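# Organizador portátil de cajones Vodetti: preguntas frecuentes

Última revisión: 13 de mayo de 2018

**¿Qué piezas se pueden guardar?**

Tornillería, terminales, fusibles, arandelas y componentes electrónicos pequeños. La carga máxima admitida es de 120 g por cajón. Para piezas largas, como bridas o varillas, conviene la serie Ondix, de cajón corrido.

**¿Se puede transportar lleno?**

Sí, siempre por el asa y en posición vertical. Los cajones no llevan cierre individual, de modo que una inclinación pronunciada puede abrirlos. En vehículo, colóquese con el frente apoyado contra una superficie plana.

**¿Cómo se extrae un cajón?**

Se tira de él en horizontal hasta notar el tope. Después se eleva ligeramente el frente y se sigue tirando. No hace falta herramienta. Para montarlo de nuevo, se apoya la parte trasera en el carril y se empuja hasta que el frente quede enrasado con el marco.
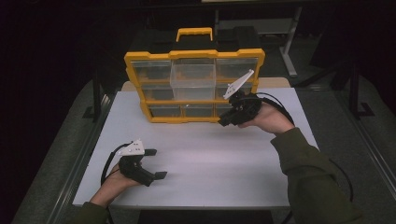 *Modelo de nueve cajones, con el superior central adelantado.*

**Un cajón roza al cerrar. ¿Qué reviso?**

Primero, que no haya piezas sobresaliendo por encima del borde. Luego, el carril: la viruta metálica y el polvo de taco se acumulan al fondo. Si el roce continúa con el cajón vacío, compruebe que el organizador apoya en una superficie nivelada.

**¿Los cajones son intercambiables entre sí?**

Dentro del mismo modelo, sí. Los de la serie Purnura tienen otro ancho y no encajan.

**¿Cómo se limpia?**

Agua templada y jabón neutro. No emplee acetona, alcohol ni disolventes: el plástico transparente se vuelve opaco. Seque los cajones antes de volver a cargarlos, sobre todo si van a contener acero sin tratar.

**¿Se venden cajones sueltos?**

Sí, con la referencia 517, en bolsas de 6 unidades. El asa y el marco no se suministran como recambio.

**¿Cuál es el plazo de devolución?**

14 días desde la entrega, con el producto sin usar y en su embalaje.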